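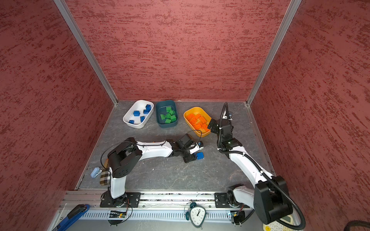 Photo: Amedeo Marino / Staltach Community Help

Sorting interlocking blocks by color: is it worth keeping up in a shared playroom?

Posted by Haruna Matsuda in Storage and Organization

Good afternoon. I coordinate the family room at the Ukitz neighborhood center, which is open to children from the age of 2 and their parents. In November we received a donation of interlocking toy blocks from a family that was moving away. Together with what we already owned, the collection comes to 562 pieces, all of the plain rectangular and square kind. They arrived in two cardboard cartons that are now splitting at the corners.

My intention is to divide the blocks by color into open plastic bins, with each bin matching its contents where possible. The difficulty is that we do not own a bin in every color, and I would prefer not to purchase a full new set. Our present stock of bins is white, dark green and gray.

I would be grateful for guidance on the following points. Should the blocks be sorted by color at all, or is size the more useful division? Does it matter if the color of the bin does not match the color of the blocks? Should the bins have lids? Finally, is there an accepted way to include the sorting in the children's closing routine without extending it unreasonably? Our sessions end at noon and the room is required for another group at 12:30.

We have one low shelf available, together with floor space along a wall.

Thank you in advance for any assistance.

Thomas Bellini
Contributor, Storage and Organization

Thank you for submitting this inquiry. I was responsible for the toy library at Masanja for several years, and the arrangement described below was in use there throughout that period.

Sorting by color is suitable for a collection of your size and for the ages you mention. Young children recognize color before they can judge length or count studs, and a child of two or three can return a green block to the green bin without adult help. Sorting by size is better left to older children who build from printed plans. If your collection grows beyond 2,000 pieces, you may wish to divide the largest color groups again.

With regard to bins, an exact match is desirable but not required. The photograph at the head of this page shows a workable compromise: the orange blocks are in a yellow-orange bin and the green blocks are in a dark teal one, while the blue blocks have been given a plain white bin. A white or clear bin is neutral and may be assigned to any color. What should be avoided is a bin in a strong color that belongs to another group. Blue blocks in a green bin, for instance, will cause repeated errors. In your case I would assign the dark green bin to the green blocks, the white bin to whichever color is most numerous, and the gray bin to the next.

I would also draw attention to the following.

Depth. Select bins that are shallow enough for a child to see the bottom. In a deep bin the children tend to tip out the entire contents in order to find one piece.

Fill level. A bin should be no more than two-thirds full. Blocks heaped above the rim fall out whenever the bin is moved.

Placement. Set the bins side by side in a single row against the wall, and keep the order the same at every session. Regular visitors learn the position of each bin as readily as its color.

Lids. Lids are useful for storage between sessions and should be removed before the children arrive. If the bins remain in a locked room, you may dispense with them.

Labels. Attach one block of the correct color to the front of each bin with strong double-sided tape, or use a square of colored paper under clear tape. Written labels are of little use to this age group.

For the closing routine, please allow 14 minutes. Place a clock with large, clear numerals where the children can see it, and announce the start of tidying by the position of the long hand. An ordinary analog alarm clock is adequate. Ask each family to take one color only. Blocks that are still joined together should be pulled apart before they are returned, as joined pieces take up more room and frequently contain more than one color.

Tullio Martinelli

We tried colors at our center and gave it up. By the end of the month everything was mixed again and the staff were doing the sorting in the evenings. One large box on wheels is quicker. If appearance is important to you then by all means use bins, but please consider the work involved.

Aldo Galli
Contributor, Cleaning and Care

I should like to add some remarks on cleaning, which neither of the previous replies has addressed. Donated blocks should be washed before they are placed in any bin. Use warm water and a small quantity of dish soap, and a soft brush for the undersides, where dust collects. Rinse the blocks and spread them on towels with the hollow side down so that water can drain. They should be left overnight. Do not place them near a heater, and do not wash any piece that contains a motor, a light or a printed sticker.

The bins should be wiped at the same time. Where children play directly on a hard floor, please sweep it first, as grit carried into the bins will scratch the blocks and will settle at the bottom.

On the principal question I support the reply from Thomas Bellini, with one reservation. Where there are only a few blocks of a certain color, a separate bin is not justified. We keep a single bin for such pieces under the heading "other colors." The objection raised by Tullio Martinelli is a fair one for unsupervised rooms. In a supervised room of the size described, I would expect sorting to be manageable, provided that one adult checks the bins at the end of each week.

For replacement bins, the Nusis shop on the ground floor of our building sells them singly, and it may be worth asking whether a shop near you will do the same.

Follow-up from Haruna Matsuda

I thank all three contributors. We will wash the blocks first and then proceed with color sorting, using the white bin for red, which is our largest group, and the gray bin for yellow. A fourth bin will be obtained for the remaining colors. The clock has been moved to the low shelf.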